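Can a Machine Hang Up Your Hat Yet?

My neighbor Vesna Halilović asked me last December whether she ought to hold off on hiring help and just wait for a robot,

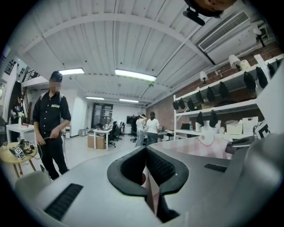

and I told her, as kindly as I could, to go ahead and hire the help. I do love these machines, and I'd be thrilled to be wrong! But a cap is soft, a cord tangles, and a shelf at home never looks the same two days running. I've read my way through 662 pages on the subject this winter (my poor eyes), and I still think folding a towel in a stranger's kitchen is a long way off. Shop floors will get there first, I'd guess, maybe tidying stock after closing.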